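Troltotus pilot, second progress report
Prepared for the Nillari program office
February 2026

Where we are

The proposal promised you an answer to a plain question: can a bought-in arm with a two-finger gripper take over any chore in a working shop by the end of the grant? The last report said "not yet." The current answer is "one, if you stand near it." We would like that recorded as progress.

The chores on the list came from the Flurneck workshop, where the staff were asked in October what they would happily never do again. They gave us sweeping, folding rags, sorting returned fasteners, wiping the benches and routing cable. They also gave us the monthly safety meeting, which is out of scope.

Rag folding

Suspended. The arm can fold a new rag laid flat by a person, who by then has done most of the folding. Given a heap, it picks up two rags and treats them as one thick rag. We have kept the recordings and moved on.

Fastener sorting

Working, in the sense described above. The Zwahlen bench now sorts mixed screws into 11 bins while the shop is open. In the last full trial of 1,000 pieces it misplaced 20, most of them short screws that ended up with slightly shorter screws. The shop foreman considers this better than the night shift. The night shift has asked to see the data.

The arm is still slower than a person who wants to go home, and it stops altogether when two screws are tangled. Someone has to come over, separate them and press the resume button. We had budgeted for less of this.

Cable routing

Most of the money this period went here, and most of the humility. To a person, laying a cable over a few brackets is hardly a task. You do it while talking about something else. To the arm it is a long argument with an object that changes shape whenever it is touched, and fixing the left end is a good way to disturb the right.

We cut the job down to a practice board: one white cable, a row of L-shaped brackets, and colored bands on the cable so that progress along it can be judged from the bands.
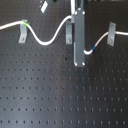
The software team's first approach planned the whole route before moving. It produced beautiful plans. The cable did not read them. The present version moves a short distance, looks again, and corrects, much as a cautious driver parks. It is dull to watch and a good deal more reliable, and the engineers have stopped apologizing for it in front of visitors.

Slack remains the main trouble. With too much of it the cable sags between supports, and with too little it pops off the bracket it was just placed on. We are adding a force reading at the wrist so the arm can feel a pull before it becomes a problem. The part is on order.

Sweeping and wiping

Not started. Both need a mobile base, and the base we were offered cannot cross the door sill at Flurneck. A ramp has been discussed.

Spending

We are within budget overall, though two lines have drifted. Replacement fingers cost more than planned, and staff time for supervision is over. The travel line is almost untouched and we ask permission to move part of it to supervision.

Next period

Fit the wrist sensor and repeat the cable trials with a stiffer cable. Teach the sorting bench to shake tangled screws apart – or at least to set them aside and carry on. Decide about the ramp.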